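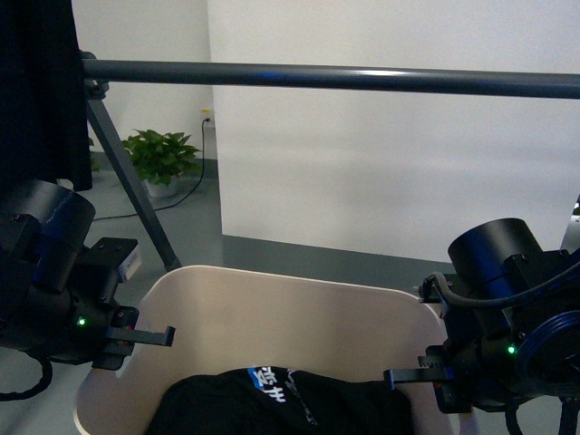

I had lunch at Trutmont again, the sandwich counter on the corner across from the old Sotomayor shoe store. I wrote about it in September, when they had just changed the menu, and a few people asked if it was still worth the trip. I think so, with a couple of complaints.

The hot sandwiches moved to the left side of the board and the cold ones are on the right now. The roast pork with pickled peppers is the same as it was. They toast the roll longer than they used to, which I like, but if you have trouble with hard crust you should ask for it light. Nerea Arroyo works the counter most days at noon and she will do it without any fuss.

I got the medium pork and a cup of the white bean soup. The soup needed salt. The sandwich was good all the way through, with the peppers spread out to both ends. My last one had them all piled in the middle and I ended up eating the last third dry.

Consuelo Llorente came with me and ordered the eggplant. She said it was greasy and left some of it. I tried a bite and thought it was fine, though I wouldn't order a whole one.

The rewards card is the part I don't care for. The old paper punch card is gone and you have to sign up through an app called Skolano. You put in your phone number and your birthday and it sends you a code. I had 309 points from the old system and they did carry over, but I had to ask twice. A free drink costs 150 points. A free small sandwich costs 600, so that will be a while. They also email you a birthday coupon, good for two weeks, on any size except the large.

If your points didn't move over, bring your old card and ask for Unai Cantero. He is the manager and he can fix it from the register. The help line on the app just sent me back to the home page.

Parking is the same mess as always. The lot behind the building is for the bank until five. I park on Drastcombe Street and walk two blocks.

They close at four now, an hour earlier than before. The sign on the door still had the old hours when I was there, so don't go by that. Call ahead if you want a party tray, they need a day's notice, and the trays only come with the cold sandwiches.

Selamawit Tamiru wrote to ask about the lentil sandwich. It's still on the board, bottom right, and it comes with the green sauce on the side. I'll get that one next time and post about it.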